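Mon 8 June

Message testing, spring round. Writing this up before it goes out of my head, tables to follow when the export behaves.

Where we are. Four versions of the same climate story, same length near enough, same facts in each. Crisis version (the old one, straight out of the Gostby leaflet), money version, health version, and the local one, which is the Wenley flood meadow with place names left in. Online panel plus the doorstep work in Wenley and Turton. Panel closed Friday night.

Panel: 3,795 started. Haven't got the final figure for completes, the speeders need taking out first. Last time we took them out after looking at the results and had to redo everything so NOT doing that again.

Doorstep: 201 usable sheets. More came back but a batch from Turton has question 6 filled in twice and question 7 blank, the page turn is in a stupid place. Set those aside in the red folder, don't bin them, the open answers on the back are still good.

First look, by eye only, nothing tested:

Crisis version scores highest on "this is important". No surprise, did in February as well. Scores lowest on "something here I could do". Gap between the two is wider in Wenley than in Turton.

Money version. People read it as an advert. The word "savings" in the first line does it I think. Several open answers ask who is selling what. One asks for the phone number. Would move the bills paragraph down to third and start with the cold house.

Health version is the dull steady one. Middle on everything, hardly anyone dislikes it. Fewest blank open answers too, so they are at least reading to the end.

Local version all over the place. Wenley people love it or are cross about it. Cross ones are cross about the meadow (the parking, the gate, the path diversion) and climate never comes up. Turton people don't care about Wenley's meadow and why would they. Needs a Turton twin. The obvious one is the allotments by the railway, dry three summers, but we would have to write it from scratch and get the facts checked by somebody who gardens.

Thing to remember: the question order. "Worry" comes before "action" on all the sheets. Should have been rotated. It's rotated on the panel but the print run for the doorstep was done off the old master. So panel and doorstep can't be put side by side on those two items. Write this on the front of the results, in big letters, otherwise it will get lost like last time.

Coding of the open answers. Started with the Bedoya scheme, the long one. Gave up on the sub-codes by mid morning. Too many categories that only differ if you already know what the person meant. "Fatalism" and "resignation" for instance, I could not tell you which is which after lunch. Merged them. Also merged "distrust of government" and "distrust of council" then un-merged them, because in Turton it is nearly all council and that matters for who signs the leaflet.

Need a new code for answers where the person tells a story back. These are the best ones. The man whose mum kept a diary of when the swifts came. The woman who put the water butt in. At present they get filed under "other / anecdote" and then nobody reads them again. Calling it STORYBACK for now, better name welcome. Rough feeling is that the local version gets more of them and the crisis version hardly any, but I wrote the local version so I would think that. Somebody else to code that one blind please.
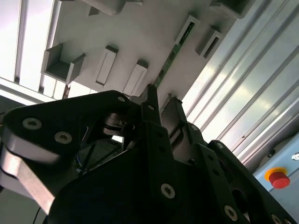 Bedoya disagrees about dropping the sub-codes, and says the difference between fatalism and resignation is whether the person ever thought anything could be done in the first place, which you can only pick up if you code the whole answer and stop going line by line. Fair point. Still think two coders would not agree on it. We could test that cheaply: take the doorstep sheets only, both of us do them seperately, see how far apart we land. If we're miles off it gets merged and stays merged.

Also raised from the same direction: are we sure the crisis version is a fair crisis version? It was written for the leaflet years ago, by people who meant it. The other three were written this spring by us, for a test. So it could just be losing on tired writing. Hadn't thought of that. Annoying, since it means a fifth version, or at least a rewrite of the first with the same facts and some fresh sentences. Put on the list.

Pm. Went back through the recordings from the Turton group (the long evening one). Notes, not in order:

- "Tipping point" means nothing. One person thought it was to do with rubbish.
- "Net zero" they all know and half the room groans.
- "Weather's gone funny" used over and over, by people who elsewhere on the tape say they don't believe in any of it. Would use it ourselves but it will sound put on.
- Long stretch on buses. Half of it usable. They want to be asked about buses far more than about climate, and get to climate by themselves in the end if you leave them alone.
- They got visibly bored when the prompt card came out, my own note at the time says so. The card has a polar bear on it. Take the bear off.
- Children. Two different people say they don't want their kids frightened at school. Neither is against the kids being taught it. We keep coding that as hostile and it isn't, go back and fix.

The boredom with the card bothers me a bit. It suggests the written versions, all of them, are being judged as leaflets before anyone gets to what kind of leaflet. Same facts read out loud by a neighbour might come out in a completely different order. No budget for that. Could do a small one with audio, though, phone recording, ordinary voice, no music.

Jobs:

Strip the speeders. Same cut-off as February, do not fiddle with it.
Red folder sheets, type up the backs.
Reprint the doorstep form with the page turn moved and the worry / action items rotated. Check the master this time, the OLD one is still in the shared folder under the same name.
Turton version of the local story, allotments, first draft only.
Rewrite of the crisis version, someone who hasn't worked on the others.
Both coders on the doorstep set, fatalism / resignation, then compare.
Ask Gostby whether they mind us changing their wording or whether it has to go back through their board. If board then we wont have it for the summer round.

Also the money version needs a better title. "Warm for less" sounds like a duvet.

Left the export running. It fell over twice on the accents in the open answers, have switched it to the other encoding. If it has stopped again in the morning just send the raw file and I'll clean it by hand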